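Small Grants and Student Groups: How the Drotska Community Fund Chooses Its Projects

Project report, Nonprofit Management seminar
Ghazala Soomro and Cyprian Grabowska
Submitted 28 November 2022

1. Purpose

Our project looked at how a small local foundation decides which applications to pay for. We picked the Drotska Community Fund since one of us had applied to it with a student group and been turned down. The fund makes grants of up to 700 dollars to clubs, tenant groups and neighborhood associations.

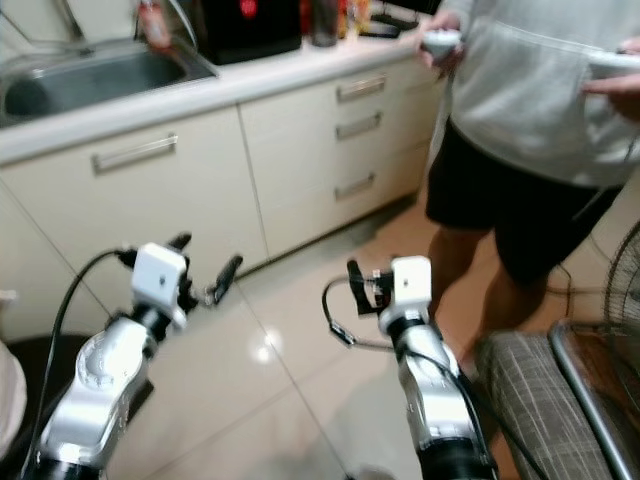
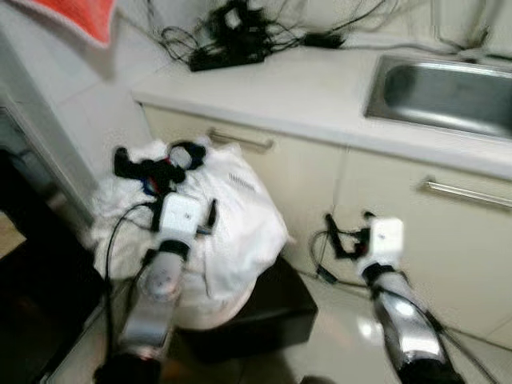 We wanted to find out three things: who applies, who gets funded, and whether the written criteria match the decisions. We did not try to measure what the grants achieved. The fund asks for a one-page report at the end of each grant, but these vary so much that we could not compare them.

2. Method

The fund's program officer, Danuta Nowakowski, gave us the decision sheets from its last full funding round, which closed in February. Names of individual applicants had been removed. There were 37 applications. We coded each one by type of group, amount requested, whether the group had applied before, and the score given by each reader.

We also interviewed Ms. Nowakowski and one of the two readers, Wojciech Wilczyńska. Both interviews were done by phone and lasted under an hour. The other reader, Jarosław Kołodziej, answered our questions by email.

3. Results

Of the 37 applications, 12 were funded. Nine of those 12 went to groups that had received money from the fund before. Of the 25 that were not funded, only four came from groups with an earlier grant.

The criteria list need, budget and community involvement, each worth the same number of points. In practice the budget score had the most effect. Every funded application scored in the top half on budget, while two of them scored near the bottom on need. Mr. Wilczyńska said that he reads the budget page first and that a budget with missing lines makes him doubt the rest of the form.

Student groups sent in eight applications and one was funded. Five of the other seven had no second signer on a bank account. The guidelines require this, but the rule is on the last page and is not repeated on the form.

4. Discussion

The fund says it wants to reach new groups. Its decisions mostly favor groups that already know how to fill out the form. We do not think the readers are doing this on purpose. Mr. Kołodziej wrote that he tries not to look at past grants, but the form asks for them in the first box.

Ms. Nowakowski pointed out that the fund has no paid staff other than herself and that she cannot call every applicant about a missing item. She was open to changing the form.

5. Recommendations

Move the question about past grants to the end of the form, or keep it off the readers' copies.

Put the bank account rule on page one.

Set aside part of each round for first-time applicants. The readers disagreed about this one. Mr. Wilczyńska was in favor and Mr. Kołodziej thought it would lead to weaker projects being paid for.

6. Limits

We looked at one round only. Coding was done by two people and we disagreed on the type of group in three cases, which we settled by discussion. A longer report would need at least two more rounds, and Ms. Nowakowski has said the older sheets are on paper and could be read at the fund's office.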